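Setico Parallel Gripper, Pair
Item 2432
In stock at our Drirkinthorpe warehouse. Order before 1 pm for same-day dispatch.

A plain two-finger gripper for small arms, sold in pairs because most people who buy one are back for the other by Wednesday. Fits the Trendotska wrist plate straight out of the box. Fits the Tavares wrist plate with the adaptor (item 1038), four screws and a bit of language.

What it's good at
Thin rims, small tubs, pens, anything with two sides that more or less agree with each other. The fingers open and close in parallel, so there's no guessing where the tips will end up.

What it's less good at
Eggs. Wet soap. Anything you'd hesitate to hand to a toddler.

How it compares
Against the three-finger Tavares, the Setico is lighter and a good deal easier to get down beside a bowl without shoving its neighbour. The Tavares wins on round, heavy things such as jars. If your job is mostly jars, buy the Tavares and we'll say no more about it.

Despina Antoniadis runs our test bench and likes bowls for this sort of trial: slippery, cheap, and quick to show up a badly set finger.

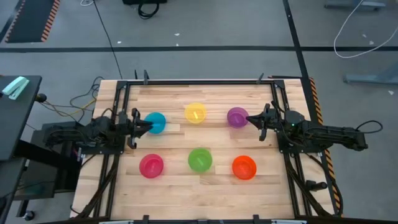

Bowl trial on the two-arm bench, left gripper at the cyan bowl, right gripper beside the purple.

In the box
Two grippers, two leads, 13 screws (one is a spare, you'll want it), printed setup sheet.

Returns
Unused and in the box, please. We can tell.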